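Handout 4: Rules for Working Around Shelf Robots
Course: Service Robots in Stores and Stockrooms
September 2019

Read before the lab. Bring it with you, preferably without coffee on it.

1. Where we left off

Last week ended with the question of who is to blame when a robot wipes the same clean square foot of shelf for an entire afternoon. The popular answer was "the robot." The robot was following its instructions perfectly, so the popular answer is wrong, and it will also be wrong on the exam.

A machine in a stockroom works inside three layers of rules. The outermost is the law, which varies by place and is covered in Handout 7. Next come published standards, which are long, cost money, and are worth reading anyway. The innermost layer is the site rules: the two or three pages that somebody on the premises has to write, post and enforce. This handout deals with the innermost layer, where most of the trouble starts and where you, as a newly hired person with a certificate, will be told to "just put something together."

We use the Sukunitz stockroom as our running case. The task is dull on purpose: wiping down metal shelving before stock goes on it. Dull tasks make good teaching material. Everyone thinks they know how to wipe a shelf, and then you ask them to write it down.

2. Write down the hand version first

The first rule of the course, repeated here for those who joined late: no task gets automated until the hand version has been written down by someone who has watched it being done. Watched, with eyes. Remembering how it was done at your summer job does not count.

For shelf wiping, the hand version has more in it than students expect. There is liquid on the surface. One hand moves the cloth and the other is planted on the shelf. The cloth gets bunched up and changes shape, so the tool you start with is a different tool half a minute later. Shelves stick out above other shelves, and boxes may be waiting on the ones underneath.
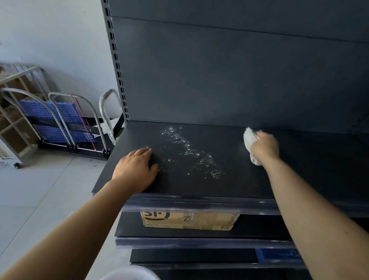
A good written task sheet answers the following, in this order:

What surface is being worked on, and where does it end?
What is put on the surface, how much, and by whom?
What does each hand do? (Both of them. The idle hand is seldom idle.)
What is stored below, and does it mind getting damp?
What does "done" look like to a person standing in front of it?
Who is allowed to say "done"?

The last one sounds like office politics. It is office politics. It is also the item missing from nearly every sheet handed in to me, and its absence is how a shelf comes to be finished by four people and approved by none of them.

3. The Dritlow sheet

Our lab uses a one-page form called the Dritlow sheet, after the project it was first drawn up for. The project is long gone. The form survived because it fits on a clipboard. It has five boxes.

Box A, Reach. Mark the farthest point the arm can get to with the tool in its grip. The cloth is part of the arm. So is anything dangling from the cloth. A student team once measured reach to the wrist and then expressed surprise at what happened to a lamp.

Box B, Force. State the highest push allowed on the surface and on a person, as two separate entries. If the two entries are identical, explain why in writing. "Seemed simpler" is not an explanation.

Box C, Liquid. State the type, the amount and the place it is allowed to run to. Liquid has its own views on this last point. Electrical parts below the work level must be listed by name, and "some cables" is not a name.

Box D, Neighbors. List everything with wheels within reach of the work area. Carts, cages and hand trucks are parked when you draw the floor plan and somewhere else when you run the robot. Each one gets a marked spot or gets moved out. If you choose the marked spot, somebody must check it at the start of each shift.

Box E, Stop. Say who can stop the machine, from where, and how they will know it has stopped. A robot that has halted and a robot that is thinking look the same from behind. Never let a person reach in on the strength of a guess.

Fill in all five boxes before switching anything on. A box may be filled in with "does not apply," but you have to sign next to it, and people become remarkably thoughtful when signing.

4. Keeping a log

The log is the least loved part of good practice, and the one you will want most when something has gone wrong. Our set of practice logs from the Droltis trial holds 2,811 entries. I have read them. I do not recommend it as a hobby, but it did teach me what people write when they think the log is a formality.

Of those entries, 263 consist of the single word "OK." OK compared with what? We don't know whether the shelf was OK, the robot was OK, or the person writing was OK and wished to share it. Another 53 say "same as yesterday," and several of these are the first entry in their book.

For this course, an entry must give the shelf, the start time, the end time, the person in charge, and anything that was not according to plan. If all went according to plan, write "to plan." You may not write "OK." I will send it back.

Shelves need names, and this is a place where sites fall down. "The left one" depends on where you are standing. Use bay, section and level, counted from the floor up, and put the label on the upright. Labels on boards travel with the boards, and boards get moved. Price strips are for prices; if you borrow an empty one for your level code, a well-meaning person will tidy it away by December.

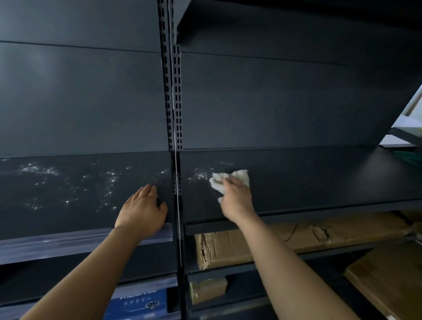

Naming the levels also forces you to decide where one surface stops and the next begins. Two boards that meet at an upright are two surfaces. They get two entries, two checks and, if need be, two different settings. Students dislike this because it doubles the paperwork. The alternative is a log that says "shelf wiped" when the machine did one side of the upright and went home.

5. What counts as clean

You can't write a rule for stopping until you have a rule for clean, and "clean" is a word that hides a great deal. Three versions are in use at the sites we visit.

Wiped: the cloth has passed over every part of the board at least once. Easy to check from the arm's own path record. Says nothing about dirt.

Clear: nothing can be seen on the board under the room's normal lighting, from standing height. Needs a person or a camera. On dark metal, small specks shine when light hits them at one angle and vanish at another, so the rule must say where the observer stands. Move a step to the side and you can pass or fail the same board. Plenty of arguments have been won this way.

Dry: a fresh paper towel laid flat on the board and lifted off comes up with no mark. Slow, cheap and hard to argue with. Use this one before any cardboard goes on.

Pick a version, write it on the sheet and stick to it. The Kröger checklist, which you'll get in the lab, uses "clear" for empty shelves and "dry" for shelves about to be loaded. I think that is sensible. I also think the checklist is a page too long, and you are welcome to say so in your write-up if you can tell me which page.

A word on sample sizes. A team last term reported that their method had been "tested extensively," which on closer questioning meant twice, once by accident. The practice standard in this course is 1,000 wiping strokes without an unplanned stop before anyone may use the word "reliable" in a report. Until then, the approved word is "promising."

6. People and robots in the same aisle

Stockrooms are narrow, and people who work in them are used to leaning past things. They will lean past your robot. No sign will prevent this, though you should put up a sign.

What works better is to set the job up so that there's no reason to lean. Move what they need before you start. Agree on hours. Keep the floor in front of the bay clear of basins, sacks and racks, all of which belong somewhere, and the somewhere should be on the plan. If a person has to take over by hand in the middle of a job, the robot goes to its parked position first, and the takeover goes in the log as a takeover. It is no disgrace. Leaving it out of the log is one.

Anyone taking over should also do the job the way the sheet says, steadying hand included. If they find a better way, wonderful: change the sheet, then change the robot. Doing it in the other order gives you a machine that follows rules found only in someone's head, and that person will be on vacation.

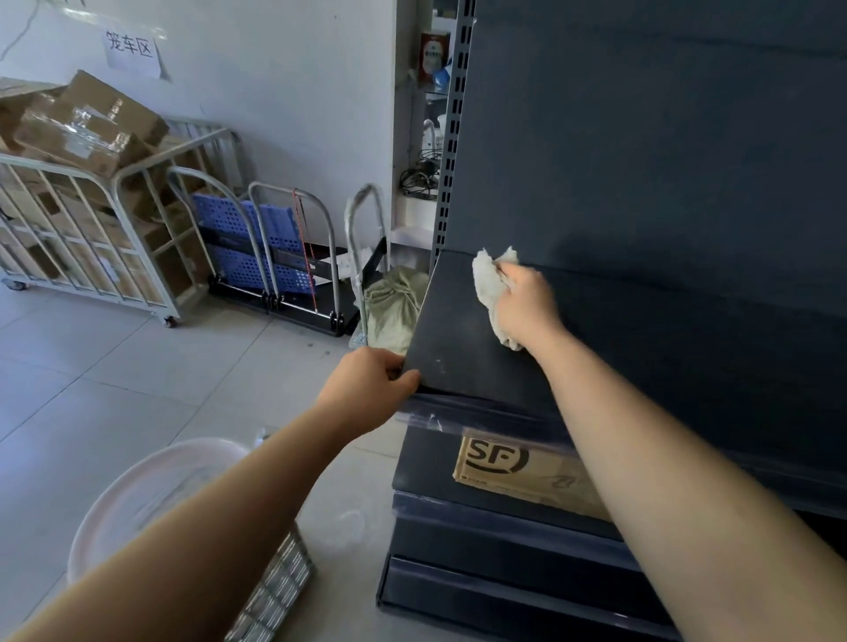

7. Lab assignment

Work in pairs. Choose one bay in the lab stockroom and complete the following.

Watch your partner wipe one level by hand and write the task sheet. Swap, and write it again without looking at the first one. Hand in both, including the differences. Pairs with no differences will be asked to do it over while I watch.

Fill in a Dritlow sheet for the same level. All five boxes, signed.

Choose a definition of clean from Section 5 and apply it to three boards. If you and your partner disagree about a board, record both verdicts and where each of you was standing.

Write the site rules for your bay on a single page, in words that a person on their first day could follow. No abbreviations. Large type is fine. Large type used to disguise a lack of rules has been tried.

Log everything, in the form given in Section 4. Logs are marked separately and count for a third of the grade.

8. Questions that come up every term

Can we skip the hand version if the robot came with a manual?
No. The manual describes the robot. It has never seen your shelves.

Does the steadying hand need a robot version?
Maybe not. It depends on how firmly the board sits on its brackets, so go and push on one. If it moves, you need something in place of that hand, and it goes in Box B.

What if our site already has rules?
Read them, then go and see whether anybody follows them. Write down both findings.

Is wet floor part of Box C?
Yes. The floor is a place liquid is allowed to run to, or it isn't. Decide.

Sheets go in the tray outside the lab. Pages should be stapled; folding the corner over twice does not hold them together.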